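Guides > Kitchen > Water Filters

Section 2: Fitting the Lesiro under-sink filter

Shut off the cold water supply before you start. The filter works with supply pressure up to 80 psi.

1. Clear the cabinet under the sink and lay down a towel.
2. Screw the bracket to the side wall. Leave 20 mm below the housing so the cartridge can drop out.
3. Connect the inlet hose hand-tight, then give it a quarter turn with a wrench. Keep hoses away from any nearby appliance that gets hot.

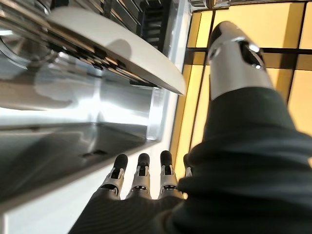

4. Push the cartridge (part 1339) up into the housing and turn it right until it clicks.

CAUTION: Do not use thread tape on the push-fit end – it will leak.

5. Open the supply slowly and check each joint.
6. Run the cold tap into the sink for 2 minutes. Move a dish rack aside if it blocks the flow.

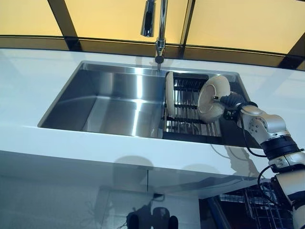
By the Moodley Product Support Desk | Updated 5 Sep 2026

Note: Cloudy water is trapped air and clears with use. If a joint still drips, close the supply and repeat step 3.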